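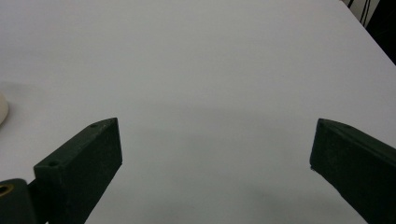

Matte white work surface under even indoor lighting.

Pladex 84 Work Surface
Matte white top for benches, packing stations and assembly tables

Overview
The Pladex 84 is a replacement or first-fit top for height-fixed and height-adjustable bench frames. It is supplied as a single panel with no center joint. The standard finish is matte white on the working side and plain gray on the underside. The panel can be fitted to any Gunden or Lonmont frame with cross rails, and to most other frames with a flat upper flange.

The finish is low-glare. Under overhead lights it gives a diffuse reflection, so small parts, labels and printed sheets can be read at a shallow angle. Gloss tops remain available to order for areas where ink or adhesive must be scraped off daily.

Specifications
Model: Pladex 84
Length: 84 in
Depth: 36 in or 30 in
Thickness: 1 in
Core: high-density particleboard
Working face: high-pressure laminate, matte white
Edge: bonded plastic strip, white or gray
Corners: rounded, front and rear
Load rating: up to 900 lb, evenly spread, on a frame with 3 cross rails
Fixing: 8 wood screws (supplied)
Cable cutouts: none as standard

The load rating applies to a static load. On frames with casters, use the rating given by the frame maker if it is lower. Point loads from vises, arbor presses and similar equipment must be carried by a spreader plate or bolted through to a rail.

Options
Cable cutout, rear edge, centered or offset
Raised back stop
Gray working face in place of white
Pre-drilled holes to customer drawing
Pētersons under-bench drawer unit, single or double

Drawer units hang from the rails and do not need extra holes in the panel. A double unit will not clear the crossbar on older Lonmont frames. Check the frame label before ordering.

Installation
Store the panel flat in the room where it will be used for one full day before fitting. Place it face down on a clean blanket, center the frame on it, and mark the screw positions through the rail slots. Drill pilot holes to the depth shown on the instruction sheet – a drill stop is recommended. Start all screws by hand before tightening any of them. Do not use an impact driver.

Two people are needed to turn the assembled bench upright. Level the feet after the bench is in its final position, then check the screws again.

Care
Wipe with a damp cloth and mild detergent. Dry the edges after cleaning. Alcohol may be used on marker and tape residue. Scouring powder and abrasive pads will polish the matte face and leave shiny patches that cannot be removed. Use a cutting mat under knives and a heat pad under soldering irons or glue guns.

Delivery
Panels ship flat with edge protectors, one per carton. Frames and drawer units ship separately. Note any carton damage on the delivery slip before signing. Pre-drilled and cutout panels are made to order and cannot be returned unless faulty.

Related items
Pladex edge strip, repair roll
Gunden leveling feet, set
Spreader plate for bench vise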